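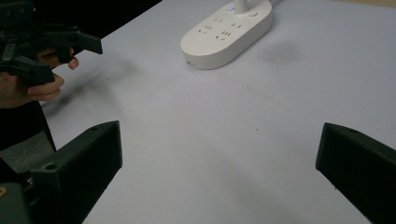 Progress report for Wiebke Diekmann, 20 January 2020
Study desks, Derov reading room

Hello Wiebke,

You asked how the money is going, so I'll start with that. Of the 3000 you gave us we've spent nearly 400, mostly on paint and on getting Arne Engelhardt in to look at the wall sockets (he was very patient with me and all my questions!). The desks themselves come out of the next lot.

Lamps first, as they've caused the most talk. I'd like the white sort with the outlets built into the base, so people can plug in a charger without crawling about under the table. It has a slim upright pole and a long head that angles down over the work, and I've grown very fond of it.

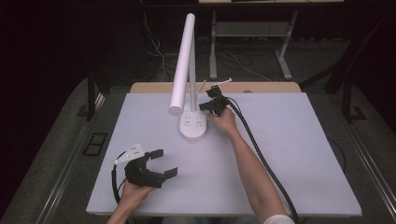 Knut wanted clamp-on lamps and a separate extension lead for each desk, and we went round and round on that for most of a meeting. He's come over to my side now - more or less. Two things I still have to sort out before ordering:

1. Plugs. The three-pin outlets have angled slots, Chinese pattern by the look of them, so I need to ask the supplier for a version that takes our own plugs. Annelore is writing to them.
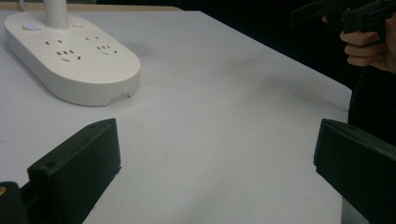
2. Tabletops. White looks lovely and bright but it does show smudges, so Tiburcio is bringing me a sample in pale grey.

I'll send the lamp quote as soon as I have it.

Best wishes from all of us at Derov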